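Packaging Waste in Small Mail-Order Shops: A Study of Returns and Reuse
Student project report, Department of Business Studies, Skeswood College
Submitted 2021-01-01

1. Background

Small shops that sell by mail receive a steady flow of returned parcels. Each return brings back an item and the material it was packed in. The item is checked, restocked or written off, and the shop records what happened to it. The packing material is seldom recorded at all. This project looked at what becomes of it and whether a small shop could reuse more of it without added cost or a higher rate of damage.

The work was carried out with the support of Cloltedent, a gift and household goods retailer with a stockroom in Skatham. The company gave the project team access to its returns log for November and allowed members of staff to answer a short written survey.
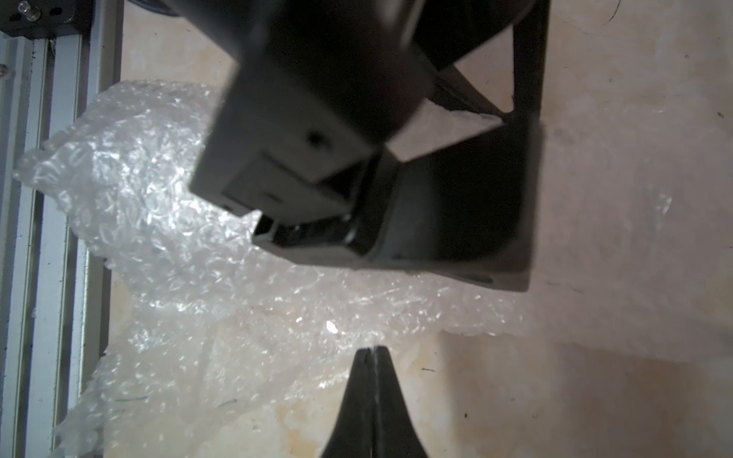
The returns log lists the date of arrival, the stock number, the stated reason for return and the final decision. It has no field for packaging. The team therefore added a paper slip to each parcel, on which staff marked the type of filling, its condition and where it went next. A total of 2311 parcels were opened during the study period. Slips that were left blank or could not be read were set aside and do not form part of the results.

2. Method

Filling material was sorted into paper, air pillows, bubble wrap and mixed. Condition was graded as good, fair or poor, using a one-page guide kept at the opening bench. The guide was revised once in the first week, when it became clear that staff did not agree on the meaning of "fair." Slips completed before the revision were graded a second time by the team.

The survey went to all 16 members of the stockroom staff and asked how they chose packing material for outgoing orders. Answers were given without names.

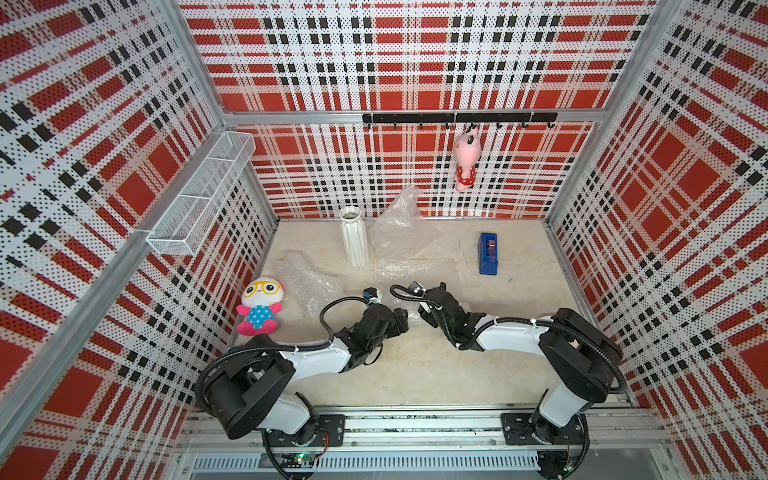
Two packing rules were then compared. Under the first, staff continued to use new material for every order. Under the second, they used returned material graded good or fair, and turned to new stock only when the bin was empty. For each rule, 100 outgoing parcels were followed until delivery was confirmed, and any complaint of damage was noted.

3. Findings

Paper was the material most often thrown away, as it tended to arrive torn or flattened. Bubble wrap and air pillows were more often fit for a second use. Bubble wrap in short lengths was a particular problem – staff kept it, but few orders were small enough to need it.

Damage complaints were equal under the two rules, with 2 parcels reported in each group. The numbers are too small to support a firm claim, and the team recommends a longer trial.

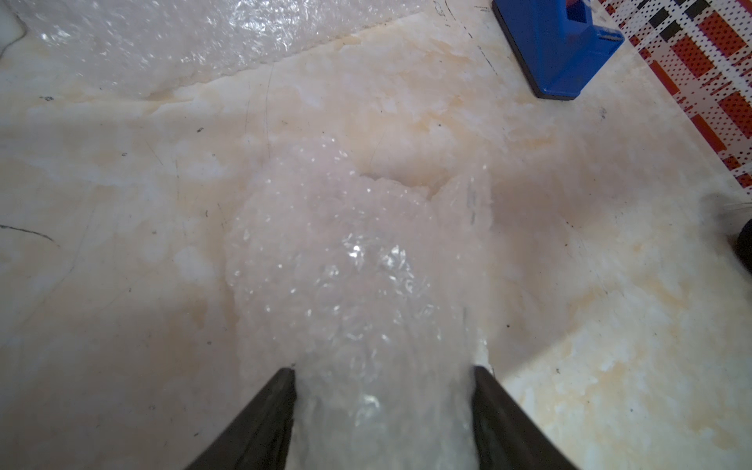
One survey reply stated that reused wrap was fine for mugs and candles, but that customers who had paid for gift service expected new material and would say so. Several other replies made the same point in fewer words. The present trial did not separate gift orders from ordinary ones, and this should be corrected in any later study.

Time was the second concern. Sorting the bin at the end of a shift was seen as extra work, and on busy days it was left undone. Hegarty, the carrier that collects from the Skatham site, sets a fixed pickup hour, and staff gave priority to meeting it.

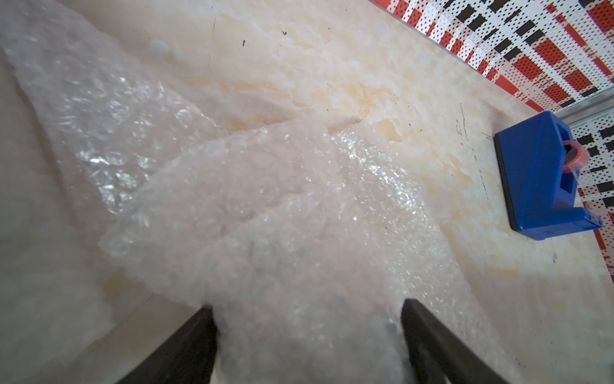 4. Recommendations

The company should add a packaging field to the returns log so that paper slips are no longer needed. Short lengths of wrap should be stored apart from full sheets and offered first for small, light goods. Gift orders should continue to be packed with new material until customer views have been collected.

5. Limits of the Study

The project covered one site and one month, ahead of the holiday season, when order sizes are not typical of the year. Disposal costs were taken from the company's own estimates and were not checked against invoices. A copy of the grading guide and the survey form is held with the department office.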